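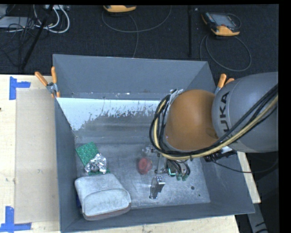

Unit 7: Last-Mile Access and How Speed Tiers Are Sold
Course notes, revised 16 Jul 2024
Instructor: Ghizlane Bouzid

Read these notes before the second half of the unit. The lab sheet is separate.

1. Where we left off

Last time we followed traffic from the backbone to the regional hub. The part that remains is the line between the neighborhood equipment and the customer's wall. Most of the money in a wired network is spent here, and most of the complaints come from here too.

2. Shared and dedicated lines

On a cable network, homes in one area share the capacity of a single node. Each modem is given time and channels on the same coaxial plant. If few people are online, one home can reach its full advertised rate. If many are streaming at once, each gets less.

DSL works differently. The copper pair from the cabinet to the house belongs to one customer, but the signal weakens with distance. A house far from the cabinet may never see the top rate, even at four in the morning. Sharing still happens, only farther up, where the cabinet's lines join the provider's network.

Passive optical networks are shared as well. One fiber leaves the central office and is split among a group of homes. Students often mark this wrong on the quiz. The shared capacity is large enough that customers seldom notice.

3. Oversubscription

No provider builds enough capacity for every customer to use the full rate at the same moment. The ratio of capacity sold to capacity available is the oversubscription ratio.

Worked case: the town of Prusel is served by Vornell, a small cable operator. One node serves 66 homes. Every home buys a 100 Mbps plan. Capacity sold is 6,600 Mbps. The node can deliver 2,000 Mbps downstream. The ratio is 6,600 divided by 2,000, or 3.3 to 1.

A ratio by itself does not tell you whether service is good. You also need peak demand. If each home in Prusel averages 5 Mbps during the busy hour, total demand is 330 Mbps and the node is loaded at 16.5 percent. Now let average demand rise to 25 Mbps. Demand is 1,650 Mbps, the load is 82.5 percent, and short bursts will start to collide. Customers will report slow evenings.

4. What an operator can do about a full node

Split the node, so that each half serves fewer homes. This takes field work and usually new fiber.

Add channels. Older cable systems carry one downstream channel per modem. Channel bonding lets a modem use several together. The customer needs a modem that supports it, so the old ones have to be swapped out.

Reclaim spectrum by dropping analog TV channels. Cheap in equipment, expensive in phone calls.

Change the plans. Caps and usage fees were covered in Unit 6. Keep in mind that a monthly cap does little about the busy hour, as it counts a gigabyte at 3 a.m. the same as one at 8 p.m.

5. Reading an advertised speed

"Up to" gives the top of the range and says nothing about the usual rate. Look for the upload rate, which is often in smaller type. Check whether the price is promotional and when it ends. Check whether modem rental is included.

Bongani Coetzee's guest lecture in February compared two offers, and several of you asked for the numbers again. Vornell sold 100 down and 5 up. Its competitor, Effiong, sold 40 down and 40 up at the same price. For a household that mostly watches video, the first is the better buy. For someone sending large files from home, the second is, by a wide margin: a 2 GB file is 16,000 megabits, so it takes 3,200 seconds at 5 Mbps and 400 seconds at 40 Mbps, ignoring overhead.

6. Terms to know

Node, headend, central office, channel bonding, oversubscription ratio, busy hour, symmetric service, passive splitter.

7. Problems

a) Recompute the Prusel ratio after the node is split into two equal halves, each with 2,000 Mbps.

b) Flurkar, a DSL provider, has a cabinet with 48 lines sold at 20 Mbps and a 1,000 Mbps uplink. Is the cabinet oversubscribed? Show the ratio.

c) Find an internet ad from your own area. List what it leaves out from section 5.

Bring written answers to the next class. Problem (c) will be discussed in groups, so have the ad with you on paper or on a laptop.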